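Site visit report: Gemden workplace fit-out centre

Visited Aug 25, 2022

Gemden fits out small and medium offices. It buys second-hand and ex-lease furniture, re-edges or resurfaces what can be saved, and delivers it assembled. The centre is a single-storey building in two halves: a workshop at the back with a loading dock, and a row of furnished rooms at the front. We went to look at desks. Our own are due for replacement before the end of November, and the shortlist had come down to Gemden and one supplier of new stock, Cassim.

Check-in is at the side door, not the street door. The street door is labelled as an exit but has no signage telling visitors where to go instead, and we lost some time to this. Closed shoes are required past the yellow line. Hearing protection is handed out at the workshop entrance and collected at the other end.

Receiving and grading

Furniture arrives on blankets and straps. Nothing is shrink-wrapped on the way in, as the wrap holds grit against the surface and marks it. Each desk is stood on its legs, checked for rack by pushing on one end, and given a grade from 1 to 5. Grades 1 and 2 go straight to cleaning. Grades 3 and 4 go to the edge bench. Grade 5 is broken down for frames, feet and fasteners, and the top goes to a recycler.

The grading sheet is more useful than we expected and we asked for a copy. It scores the following separately: top surface, front edge, rear edge, end edges, frame, feet, cable provision. Our current register records only "good", "fair" and "poor" for the whole desk, which is why we have several desks listed as fair with sound tops and feet that no longer adjust.

The front edge carries the most weight in the score. It takes wrist and forearm contact all day, and it is the first place where banding lifts. On the grading floor we were shown a top with a clean surface and a front edge that had opened along half its length. It was scored as a 4.

Edge bench

Old banding is softened with heat, peeled back and scraped. The core is then vacuumed, filled where it has crumbled, and sanded flat. New banding goes on with a bench machine at a fixed feed rate. Trimming is done in two passes, top then bottom, and the corners are finished by hand with a file. We were allowed to handle finished samples. The joint could be felt with a fingernail on one of them and could not be felt on the others.

Colour match is the weak point. Banding is held in a limited range, and wood-grain tops vary from maker to maker. Gemden will send a sample strip before starting a batch. For pale wood-grain tops the match was close under the workshop lights. We took two strips outside and one of them looked noticeably more yellow in daylight. We would want to approve strips in our own rooms, with our own lighting, before committing to a batch.

Frames and feet

Frames are washed, dried and touched up. Full powder coating is sent out and adds to the lead time. Adjustable feet are replaced as a set, never singly. The replacement feet come from Distero and have a wider pad than the ones on our desks. This will help on the older vinyl floor upstairs, where the present feet have left dents.

Load testing is by sample only. A weight is placed at mid-span, left for a set time, and the sag is measured with a dial gauge before and after removal. We did not see a test in progress. The rig was set up for a longer top than the ones we are considering, and we have asked for figures at our length.

Cable provision

The discussion on cables took up more time than any other part of the tour. Gemden offers three arrangements: no provision, with the desk set a little off the wall; a round grommet at the rear corner; or a steel tray below the rear edge. The tray costs more and has to be fitted before delivery. The grommet can be cut on site.

Our preference going in was for the tray. After the workshop session we are less certain. A tray hides surplus cable well, but it makes a simple swap of a keyboard or a monitor into a job done on hands and knees, and in shared rooms equipment changes often. A desk with no provision is easier to change and harder to keep tidy. The grommet sits between the two. It needs to be large enough for a moulded plug to pass through, and the one cut for us in an offcut was not.

Short keyboard and monitor leads would deal with much of the surplus in any case. This is a purchasing matter for us and can be settled separately from the furniture.

The furnished rooms

After the workshop we were taken through the front half of the building. The rooms are set out with ordinary desk contents so that visitors can judge usable surface against a realistic load. This is more informative than a bare top. On a bare top, 700 mm of depth looks generous. With a monitor on its base and a full-size keyboard in front of it, the same depth is much closer to the minimum. 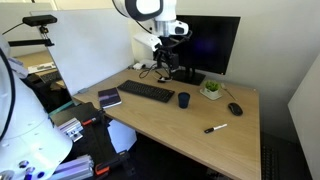 Workplace Services, Furniture and Rooms Team

The light wood-grain desk against the off-white wall was the layout nearest to our own rooms, and most of our notes concern it. The monitor stand has a flat, dark rectangular base, placed at the rear of the desk. A base of this shape takes a fixed piece of the surface, and what can go behind it is limited. An arm clamped to the rear edge would release that area, but it needs a gap at the wall for the clamp, and our rooms do not all have one.

The thin black cables beside the base lie in loops on the tabletop. The space they take could otherwise be used for papers. A small white adapter or plug sits along the back edge as well. We noted this as the strongest argument for at least a grommet. Adapters tend to end up on the desk wherever the outlets are awkward to reach, and ours are mostly at skirting height.

The keyboard is a full-size one with the numeric section, set at an angle. Full-size keyboards are standard in our accounts and records rooms, so any width calculation should be based on them. Replacing them with compact ones would give back some width, but that has been raised before and was not popular.

Small items matter more than their size suggests. A dark blue cup stands just past the end of the keyboard, and a dark purple book rests close to the front edge. Both positions are typical of our own desks. A cup beside a keyboard is a spill risk on any surface, and it is one more reason to insist on well-sealed banding. Liquid that gets under a lifted edge will swell the core, and a swollen core cannot be re-edged. Gemden grades it as a 5 every time.

The plant is in a white pot on a square white saucer with rounded corners. We have no policy on plants at present. If we adopt one, a saucer should be compulsory. Ring marks from pots are the most common surface fault in our register, and polishing does not remove them once the surface layer has been breached.

Glare was checked from a seated position. Pale tops reflect more than the grey ones we have now, though the finish on the samples was matte enough that we had no complaint. Dark objects stand out well against a pale top, and so does dust. Cleaning frequency may need to go up slightly, and the cleaning contract should be looked at before any order is placed.

Comparison with new stock

Cassim quotes on new desks only, with a shorter lead time and a uniform finish across the order. Gemden cannot promise a uniform finish beyond a single batch. A batch is limited by whatever matching tops are on hand, and at the time of the visit the largest matching group of pale tops was 18. Our order would take up more than one batch, so the sensible approach would be to keep each room to a single batch and accept a difference between rooms.

Gemden will take our existing desks in part exchange after grading. Cassim will remove them for a fee. Neither offer includes the pedestals, which are a separate question. Several of ours are being used to store Dakine backpacks from the staff cycling scheme, and these will need somewhere to go.

Outstanding points

Sag figures at our desk length, with the Distero feet fitted.
Banding strips, to be viewed in our rooms in daylight and under the ceiling lights.
Grommet diameter, checked against our largest plug.
Price for the steel tray as an option on part of the order only.
Wall gap in each room, to be measured before any decision on monitor arms.
Written terms for part exchange, including how a disputed grade is settled.

Parking at the centre is limited to the bays facing the dock, and these are closed while a truck is unloading. Allow half a day for the full tour. The second-hand chairs are kept in another building and were not part of this visit.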